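4.2 Where phones go at dinner time
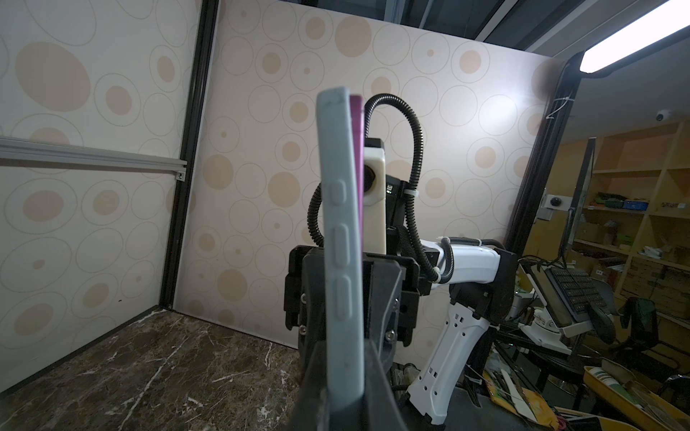 Figure 3. Pale blue phone held on its edge, with the three raised side buttons in a vertical row.

According to Loredana Leone, the dinner table was the wrong place to start looking. In her reply to our first draft she argued that by the time a household sits down, the matter of the phones has already been settled in the hallway or the kitchen, often without a word. We took the point gladly, went back to the diaries, and found so much in them on this that it became a section of its own.

We had asked each household in Dramolville and Wakham to keep a diary of the evening meal, with a short note on where every phone in the home was kept while people ate. The request took up one line on the sheet. What came back was wonderful! People drew floor plans. They named the shelf, the bowl, the pocket of the coat. One Wakham father wrote half a page on the top of the piano, which had become the family's phone spot after the piano went out of tune and people stopped lifting the lid. A teenager in the same home added, in green ink, that the piano was "for show" and that her own phone was under her leg.

Of the 100 diaries we sent out in Dramolville, 30 came back with the meal pages filled in for the whole period, and we lean on those most heavily here. The Wakham diaries were patchier but livelier, and we quote from them more often than their number would justify. Readers who want the balance between the two towns should look at the coding table in the appendix, where each place is kept separate.

Three settings on the coding sheet need a little explaining. "Parked" means that a phone was put down in a spot other members of the household could name. "Carried" means it stayed on the body, whether in a hand, a pocket or a waistband. "Loose" took in everything else, and we had expected it to be a small leftover group. It grew and grew as we read. Phones were left on the edge of the bath, on the bread board, in the car. A phone left loose would ring and the whole table would start guessing where it was, and several diary keepers plainly enjoyed this. We have come to think of it as a part of the meal, in the way that passing the salt is.

Sound matters a great deal here. Many of the diary keepers favoured turning the volume down over switching the phone off, and they did it by feel, using the side buttons, while talking or stirring a pot. We had not asked about this at all. It turned up in the margins ("thumbed it quiet before Nan noticed") and again in the kitchen interviews, where Vittoria Longo began to note the gesture each time it was mentioned. Her notes suggest that older members of a household tended to read it as good manners, while younger ones saw it as keeping the phone in play. Both readings could sit at one table quite happily, and we heard little arguing over it.

The arguing was over exceptions. Shift workers, a parent waiting on news from the hospital, a daughter whose ride to hockey practice depended on a text: each of these was a good reason, and each one opened the door to the next. In one Dramolville home the rule held every night but Friday, when the eldest son was on call at the Rudon bakery. By the end of the diary the whole family had their phones beside their plates on Fridays, and the mother wrote that it had become the night she looked forward to, as her sister in Chmielewska always called during dessert and was passed from hand to hand.

We find this last case especially exciting for what it does to the earlier work on table rules, which tends to treat a broken rule as a rule that has failed. The family still spoke of theirs with pride. They could tell us when it began, whose idea it was and what colour the basket by the door had been before it was replaced. A rule with a weekly gap in it was still a rule to them, and the gap had its own customs: the call came on speaker, the youngest spoke first, and pudding waited.

Section 4.3 turns to the two households that gave up their phone spot partway through the diary, and to what they put on the shelf afterwards.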